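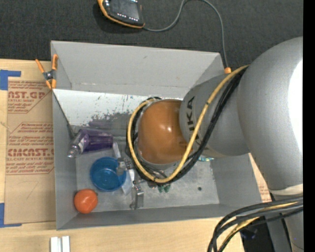
Home batteries and solar: your questions

I've had panels on the roof at Joubert for three years and a battery in the garage for one, and I get asked the same things over and over, so I've put my answers in one place. I'm not an installer, just a keen owner with a spreadsheet!

Do I need solar panels to have a battery?

No. My neighbours charge theirs overnight on a cheap tariff and run the house off it at teatime. Panels do make it more fun, though — I still check the app far too often in June.

Which battery did you go for?

A Mitura, the smaller of the two they do. I had a quote for a Mikesis as well and it was a perfectly good one, but it came in 335 pounds dearer and the fitter couldn't come until November.

How much electricity do you save?

Last year I bought 802 fewer units from the grid than the year before. Some of that was a mild winter and some was my son moving out (he ran a tumble dryer like a hobby), so please don't take it as a promise.

Does it keep the lights on in a power cut?

Only if you pay for backup when it's fitted. Lots of people assume it comes as standard and it doesn't. Mine runs the fridge, the lights and the broadband, and leaves the oven and the shower out of it.

Is it noisy?

There's a fan that comes on when it's working hard. I can hear it in the garage and can't hear it in the kitchen. I wouldn't want it on a bedroom wall.

What app do you use?

Clidotix. It's a bit clunky and logs me out now and then, but the graphs are lovely. I keep the reserve set at 18 per cent over winter and let it drop lower in summer.

Do I have to tell anyone I've got one?

Your network operator needs to know, and the fitter normally does the form. Ask for a copy. I'd let your home insurer know too — mine just added a note to the policy.

Can I add a second battery later?

With mine, yes, as long as there's wall space. Check before you sign, as some makes want both units to be the same age.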